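By Apostolos Athanasiadis
May
2 min read

Section 7: Recording with the Stemex hand gripper

1. Open the fingers fully before you press Record. The software takes the first reading as "open" and will believe you all session.
2. Bring the gripper in slowly, felt pads facing each other. You are teaching by example, so behave.
3. Close, pause, lift, stop recording.

Caution: keep your own fingers out of the gap. The pads are soft but the motor has no manners.

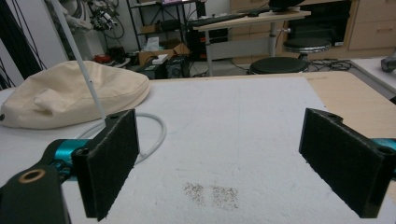

Should I delete a take in which I missed? Keep it, and tag it "miss" before starting the next one.

4. Change your starting height every 7 takes. Our first set had 119 near-identical approaches and taught the model one very good habit.

Note: a set is finished at 97 tagged takes. Untagged ones don't count, however graceful.

Comments

raptis_fan: Step 1 cost me a morning. Thanks.

Leonidas Triantafyllou: Does the tag survive export?

Apostolos Athanasiadis: It does if you save first.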